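Speaker notes - "Six weeks with the Parel two-arm kit"
Lostdale meetup, evening session, second slot after the coffee

Slide 1. Title. Wait for the back row to sit down. Say name, say I paid for the kit, say Markance has not given me so much as a mug.

Slide 2. What you get for the money. Two arms, two grippers, a wrist camera for each, cables, and a license for the Duda software that runs the lot. Markance sells it as a fabric handling starter kit. "Starter" is their word. My bank had others. Don't read the spec sheet aloud, it's in the handout.

Slide 3. Why cloth. Everyone here has watched a robot stack blocks. Blocks hold still and keep their shape. Pick up a shirt and you have a different shirt. (Pause. If no laugh, keep moving.) The brochure promises grasping of "everyday garments in everyday colors." I took that personally and went straight to black.

Slide 4. First pick.
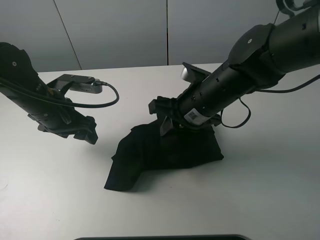 Right gripper down in the cloth, left one open and waiting its turn.

Talk over this one for a minute. Things to mention:
- The right arm goes in from above and pinches whatever it meets. There's no looking for a corner first. You can ask Duda for a corner, and it'll take the request under advisement.
- Cable loops. They come like that if you follow the manual. I'd want clips in the box at this price, and I said so on the feedback form, which has a 600 character limit. I used them all.
- White table is my choice. The manual says "contrasting surface" and leaves it there.

Slide 5. Numbers. I logged 100 picks from a heap, one garment at a time. 41 came up held by a single layer, which is what you need if you plan on folding anything. The rest were double grabs, misses, or a sort of thoughtful pat. Setup took around 3 hours, most of it calibration. Somebody will ask if 41 is good. Say it's better than my teenager and slower.

Slide 6. What the wrist camera gives you. Let them look before talking. 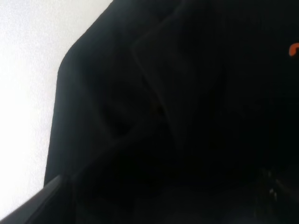
Walid Boutros wrote to me after I posted the draft of these slides, and his view is that I'm being unfair: every camera struggles with black fabric at that distance, and I should turn up the exposure, live with a blown-out table, and run the picks again before blaming the kit. He also thinks one garment at a time is a soft test, so I can't win with Walid.

He has a point on exposure. Duda does let you set it by hand, three menus down, under "Advanced," next to the button that resets everything. I found both. Second run isn't finished, so no numbers tonight. Do not be talked into giving numbers.

My complaint stands, though. Up close, black on black folds are mostly a dark shape with an outline. The outline is a bit soft but stands out strongly against white, and the kit leans on it. Inside the outline you're asking software to find an edge I can barely find myself.

Slide 7. Who should buy it. A teaching lab, yes. A small shop hoping to fold returns by January, no, or not yet. If your stock is all pale towels, come see me after.

Slide 8. Questions. Support line hours are on the handout. They do pick up - on the second try, usually, same as the arm.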